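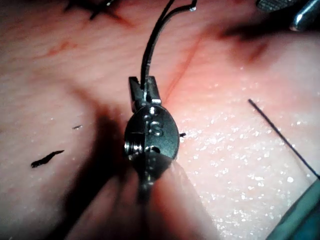 Plondport Home Heating and Solar Program
Progress report to the Orlandini Fund
October 22, 2023
Prepared by Beril Kocabaş, program manager

Summary

This report covers the work done since our last report in February. The grant pays for heat pumps and rooftop solar panels in older homes on the east side of Plondport, most of which still burn heating oil. Our target for the full grant period is 200 homes. At the close of this reporting period, 171 homes had signed agreements and 44 had finished installations.

We are behind on installations and ahead on sign-ups. The gap comes mostly from electrical work, described below.

Enrollment

Door-to-door visits brought in more households than the mailings did. The second mailing went out with the wrong phone number on the back and had to be sent again. We paid for the reprint from our own office budget and have not charged it to the grant.

Renters remain hard to reach. A landlord has to sign before we can schedule an energy check, and several have asked for written proof that the rent limits in the agreement end after five years. Our lawyer has drafted a one-page letter that we now send with every landlord packet.

Installations

Trovemine is the main contractor for both the heat pumps and the solar panels. Its crews have been on time and the completed homes have passed city inspection. Two homes needed a second visit for a drain line that was not sloped correctly. Both were fixed under warranty.

The delay is in electrical panels. Many houses in the Rirham neighborhood have old service that cannot carry a heat pump, and the utility must upgrade the line before our contractor can start. When we wrote the proposal we allowed four weeks for this step. It now takes closer to eleven. We have asked the utility to schedule homes on the same street together, and it has agreed to try this on two streets.

Phúc Quách joined in the spring as field coordinator. He keeps the list of homes waiting on the utility and calls each household every two weeks with an update. Three households dropped out before he started. One has left since then, to sell the house.

Budget

We have spent almost 50 percent of the equipment line. Labor is on budget. Permit fees are over budget, as the city raised its charge for rooftop work in the summer. We would like to move money from printing to permits to cover the difference. A revised budget sheet is attached for your approval.

Energy use

We do not yet have a full winter of data for any home. Meter readings are being collected monthly with the owners' consent, and the first results that include a heating season will be in the next report.

Next period

Finish the grouped utility upgrades on the two Rirham streets.
Begin energy checks at the rental properties that have signed.
Hire a second part-time intake worker, preferably one who speaks Vietnamese or Turkish.
Agree with Trovemine on a winter schedule, including what happens to roof work when there is ice.

We also ask the Fund to consider a six-month extension with no added money. A separate letter with the proposed dates will follow once the utility has confirmed its schedule.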